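Hi Sandamali,

Quick update on the Gratia handling guidelines. The draft is up to 33 rules now, and I'm pretty happy with it! We dropped 2 that Marikar had already covered in their floor safety sheet, and 8 still need a second reader before Thursday.
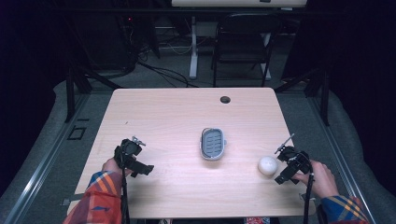

The rule I keep fighting with is the one on pauses. My wording says both grippers stay open and still before a task starts — simple enough, but Prova wants a set time in there and I'd like to leave it to the operator. Could you weigh in?

Cable checks are written up too (once before each session, once at the break). I'll need 2 more weeks for the wording on shared tables, and then it all goes over to Zakix in January.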